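Notes for session 3, personal lines. Read before the seminar on 25/01/2024.

## Excess and how it is applied

The excess (called the deductible in US policies) is the part of a claim the policyholder pays. Most household policies have two kinds.

- **Compulsory excess**: set by the insurer. Same for everyone on that product, or higher for certain risks such as water damage.
- **Voluntary excess**: chosen by the customer when buying. A higher figure usually lowers the premium.

The two are added together. Students often take only the larger one in the worked problems and lose marks for it.

The excess normally applies once per event. If a storm breaks a window and also ruins a carpet, one excess is taken from the total. If the window breaks in a storm and the carpet is ruined by a leak two weeks later, there are two events and two excesses. Check whether buildings and contents are under one policy or two. With two policies, a single storm can bring two excesses.

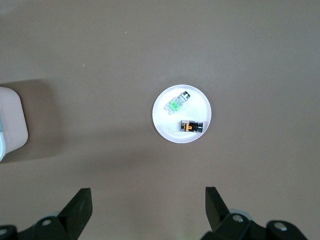 Order matters when a policy limit is also involved. Some wordings take the excess off the loss first and then apply the limit. Others apply the limit first and then take off the excess. The second method pays less when the loss is above the limit. Our two course wordings differ on this point: Plisport uses the first method and Brollier uses the second. Both are in the reading pack, the Brollier clause on page 26.

## Single items

A contents policy covers belongings up to a total sum, but one item is only covered up to the single item limit unless it is listed on the schedule. Listing an item means giving a description and a value, and sometimes a receipt or valuation. A pair or set may count as one item. Look for the definition, usually near the front.

Underinsurance is a separate matter. If the total sum insured is too low, the insurer may reduce the claim in proportion, even when the loss itself is small. We cover the formula in session 4.

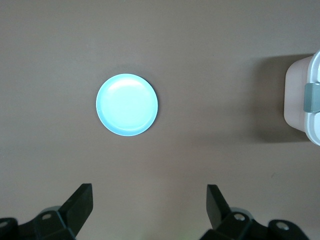 Maj-Britt Strömberg commented on last year's handout that the proportion rule should come before single items, as a claims handler would normally check the total sum first. I have kept the order for now, but do read section 11 of the pack if you want to work that way.

## To prepare

1. Read both course wordings, definitions and claims sections only.
2. Work problem 29 twice, once under each wording. Show the excess as its own line.
3. Bring one question about the pairs and sets clause.

Hand in problem 29 on paper at the start of the seminar.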